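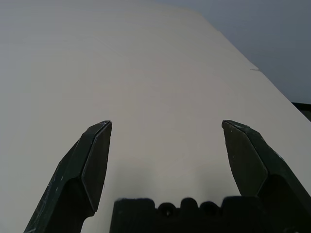
Wrist view, jaws open, nothing on the surface yet.

I have spent most of July writing house rules for a robot arm, and I would like it noted that I was once considered a fun person.

It started with a pad. We run a small bench at Omwood where an arm picks things up and puts them down again, and it had been doing so for months under what I'd call an oral tradition. Everyone knew how to start a run. Everyone knew a slightly different way. When the results from two people using the same arm and the same program came out looking like two separate sports, I was asked to write it all down, on the grounds that I had complained the loudest.

So the Skeren rules, named after the project and not after any town, saint or disease, now exist. They fill two sides of paper. The first draft filled eleven, and I'm still a bit sore about the cuts.

Rule one is that a run starts with a bare surface and open fingers. You look through the wrist camera before you look at anything else, and you save that view with the run. People hate this one, as it feels like photographing your plate before dinner has been served. But it's the view the program gets, and what I can see from my chair is of no interest to it whatsoever. My chair has told me the bench was clear on several occasions when the wrist camera could plainly see a biro.

Rule two covers the fingertips. Ours are dark green and have rubbed pale at the very ends, with a few white scuffs further down, and I had to decide whether that mattered. My first answer was that any mark meant new fingers. This lasted until somebody worked out what we'd be spending. The rule as it stands says that scuffs are fine, chips are not, and if you can catch a fingernail on it you write it in the log and ask. We check every 50 runs and swap the pair at 1,000 whatever they look like. I wanted 500. I was outvoted by people who have to fill in the order forms.

Rule three is about light, and took longer than the other two together. A plain pale surface sounds like the easiest thing in the world to standardise. Then you look properly and it's warmer in the middle and greyer in one corner, and the gripper puts its own soft shadow on it wherever it goes. I wrote a whole page on acceptable shadow. The page is now one line: blinds down, overhead lights on, desk lamps off. I miss the page. It had a diagram.

Rule four: say what's beyond the edge. This got added after run 162, when a perfectly good set had to be binned because a bag strap was dangling at the far side of the bench and the program had taken a strong interest in it. You don't have to empty the room. Equipment that lives near the bench can stay near the bench, so long as it stays in the same spot and you've written down that it's there. Handbags, lunch and coats do not live near the bench.

Rule five is the safety one and I won't be wry about it for long. Hands stay out while the arm has power to move, and open jaws don't count as an arm at rest. If you need to reach in, stop it first, properly, with the button, and tell whoever is beside you. I've watched careful people lean across to flick a crumb away because the thing looked so calm. It looks exactly that calm just before it goes somewhere.

We sent the two pages to the people at Gromus, who have a bench much like ours, and they came back with more red ink than I'd used black. Most of it was fair. They wanted "clear" defined, having had a long argument of their own over whether a strip of tape is an object. (Ours says tape is an object. I'm prepared to fight over this.) They also asked why there was no rule for ending a run, and there wasn't one, as I'd got to the bit where everything works and stopped typing. There is now a rule six. It says to open the fingers, move the arm back to its start point, stop it, and save the same wrist view again.

Ogura, our other project, has asked to borrow the rules and change "a few words". I have seen the few words. They'd like rule one to be optional when in a hurry, and a hurry is precisely when the biro turns up.

The current version is dated July 20, 2026 and is taped to the wall by the light switch, well away from the bench, in accordance with my position on tape.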